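Ticket 54 — Pleteck pipeline consultation form won't submit
Status: open
Opened: Tuesday, March 10, 2026

Hello again, and thank you for being so patient with us. Residents along the Iser stretch are still getting a blank page when they send comments on the Pleteck route. I tried it myself on two browsers and lost a rather long paragraph, sadly. Anything over 900 characters seems to vanish — shorter ones go through fine.

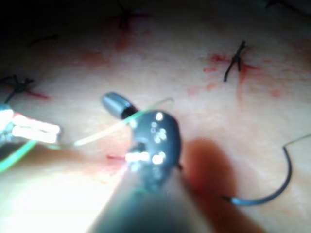 I've asked Jilomen to raise the limit on their side and will try again after 5. Please do keep a copy of your comments until then.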